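Room planning software - what do you all use before painting?

brakolar_bay
Finally got our Drunddale place into a planner and I'm hooked! Two evenings in and I've already saved myself from a very yellow lounge. The paint shop wanted 95 quid for a colour visit, so trying it all on screen first feels like a bargain. First job was the doors. I went for white, leaning a bit cool, with the boarded panels, and I love it - now I want every door in the house like that.
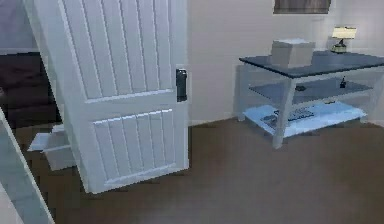
medari60
Careful with cool whites if your rooms face north. I did our hall in one in June and it was gorgeous, then by November it felt like a dentist's. Get a tester pot and paint a big bit of card.

brakolar_bay
Ours face west so I'm hopeful, but yes, tester pots are on the list.

leungloft
Disagree with medari60, sorry! We've got a north-facing landing in cool white and it's lovely all year. It's the bulbs that matter. Swap to 800 lumen warm ones and the whole thing softens.

medari60
Bulbs help at night, I'll give you that. They do nothing at ten in the morning.

brakolar_bay
Next question then - lounge walls. I've kept them very pale with the dark green sofa against them and I think it's smashing. My other half says it needs a proper colour. Budget is 200 for the room, paint and brushes included. 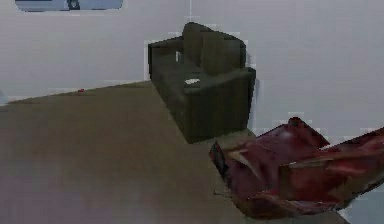

Lounge, pale walls with the green sofa

leungloft
Keep it pale! Dark green sings against it. Spend what's left on a rug.

medari60
I'd go for a muddy pink, myself. Green and pink, can't beat it.

brakolar_bay
Ooh. Right, back to the planner.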